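How to Buy a Robot Arm Without Going Broke by August

So your school wants a robot arm. Good choice. It will never ask to borrow a pencil.

The bad news is that an arm is a bit like a puppy. You pay for it once when you bring it home, and then you keep paying. Let's spend some pretend money. We'll call our pretend coins zarnanos, and you have 83 of them.

First purchase: the arm. It costs 36 zarnanos, and it comes with no hand. Grown-ups call this "sold separately," and they say it with a straight face. The hand is called a gripper, and it costs 10 more. Big white block on the end, two fingers underneath, and a cable to plug the whole thing in. 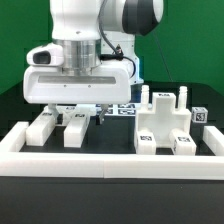

Why doesn't the arm come with a hand?
Different jobs need different hands. A robot that lifts glass might need suction cups, and one that picks up blocks does fine with two fingers. The company can't guess which job you have, so it lets you choose, and then it lets you pay.

You now have 37 zarnanos left and a feeling of being rich. Enjoy it.

Next comes the table. Please don't use the wobbly one from the art room. An arm that swings on a wobbly table makes the table swing too, and then the robot misses things and everybody blames the robot. You'll want blocks to practice with, a low rail to mark off the work area, and square tags that look like crossword puzzles somebody gave up on. A camera can find a tag and figure out where the block is and which way it's turned. Tags can be printed on plain paper, so they are the cheapest thing on your list. Print extra.

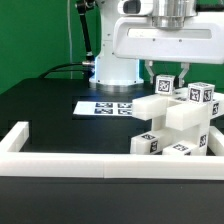
The stuff that isn't the robot

A team at a learning workshop called Riltine once wrote a shopping list with one item on it. The item was "robot." Their second list was longer:

A table that stays put
Blocks, and spare blocks
A camera for the gripper
Cables, including the one you will lose
Money for repairs

Look at the camera. People leave it off because they already have eyes. The robot doesn't. A small camera near the hand gives a close view of the fingers and whatever is in front of them, black-and-white tags and all.
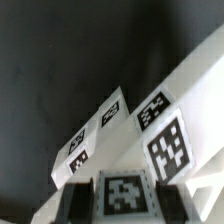 How much should we save for repairs?
Keep about 6 zarnanos out of your 83. Fingers wear down, cables get pinched, and somebody will drive the arm into the table to see what happens. If nothing breaks, you can spend the leftovers next year.

Now plan your time, because time goes on the budget too. Setting up is slow. Stacking blocks sounds like baby stuff until you have to explain it to a machine: how far to open, how far to go down, when to squeeze, when to let go. Write down a number of weeks. Then cross it out and write a bigger one.
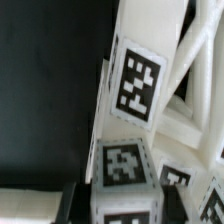
Cuiping Feng wrote in to say that her class forgot to budget for a shelf, and their spare parts spent a whole winter in a cookie tin. She would like shelves added to the list. Fine. Shelves are on the list.

Before you hand your plan to the person with the real money, read it out loud and ask what each thing is for. If you can't say, cross it off. If you crossed off the table, put it back.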